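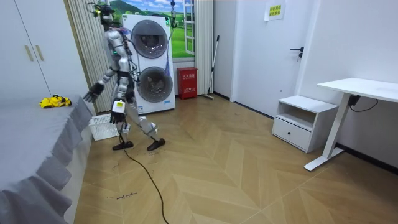
Iveta Kolář
May 16, 2024

1/ Read the new Dillolero guide to running humanoid robots in mock homes. All 31 pages, on a train with no wifi. A few of you asked what I think. I think it's a decent guide to looking prepared.

2/ Background for people who don't follow this stuff: Stamomberg put it out in December as a draft, took comments, and published the final version with 14 rules. It's voluntary. That hasn't stopped buyers from asking "are you Dillolero compliant?" as if it were a food safety grade.

3/ Rule 1 is the overhead support. Fine. If a biped is walking next to a bed and a washer-dryer, have something above it that can take the weight. No argument from me. My problem is that the rule says "fitted" and never says "tested." A line to the ceiling is a line to the ceiling. Who pulled on it this morning, and where did they write it down?

4/ Rule 4, floor cables. "Trailing cables should be managed." Managed how? By whom? I wrote to ask. The answer, from a person at Zullitz who helped draft it, was that sites differ. Sure they do. That's why you write a rule.

5/ And yes, I know why the cable is there. I've worked with them. But if a long black cable runs over the floor where a machine is putting down flat feet, I want one named person whose only job is that cable. The draft had this. The final doesn't — it went out somewhere in the comment round and the change log just says "simplified."

6/ Rule 6 is the clear zone: 600 mm on every side of the robot whenever it's powered. Has anyone who wrote this been in a bedroom? The whole point of a home setup is that the furniture is close. Follow this to the letter and you're testing in a gym.

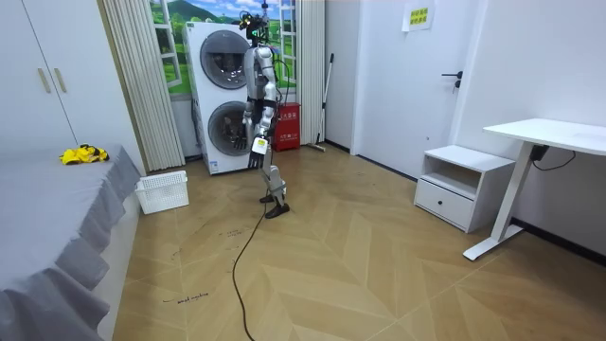 7/ Look at the back wall in that one. Red fire extinguisher box, and right beside it a mop leaning on the wall with its head on the floor. Dillolero has a full page on battery fires and zero words on what can stand next to the extinguisher. My rule would be one line: nothing leans there. Hang the mop up somewhere else.

8/ Same room, the marker notes on the floor. I like those! Cheap, everybody can see them, no software needed. But the guide counts any floor marking as a "position control" and lets you tick the box. Handwriting isn't a control. Put a date on it, put initials on it, wipe off the old ones when the layout changes.

9/ Rule 9, hands. It covers pinch points for the people nearby, good. Nothing on what to do when the robot is holding something at the moment you hit stop. Does the hand open? Does it stay shut? Even for a little tag or card, the operator should know the answer before the session starts.

10/ Someone will reply that Keogh scored 905 on the Dillolero audit so the system clearly works. Ask what the audit looks at. It looks at paperwork. An auditor can spend up to a day on a site and never see a robot take a step.

11/ What I'd keep: the support rule, the stop button rule, the page on batteries. What I'd send back: cables, clear zone, floor marks, the audit. The rest I could live with or without.

12/ Two people have already DMed to say I'm being unfair to a first edition. Maybe. But first editions get copied into contracts, and then you're stuck with "managed" for years.

13/ If you run one of these rooms and you have your own cable rule in writing, please send it to me. Names removed is fine. I'll post the good ones in a separate thread next week.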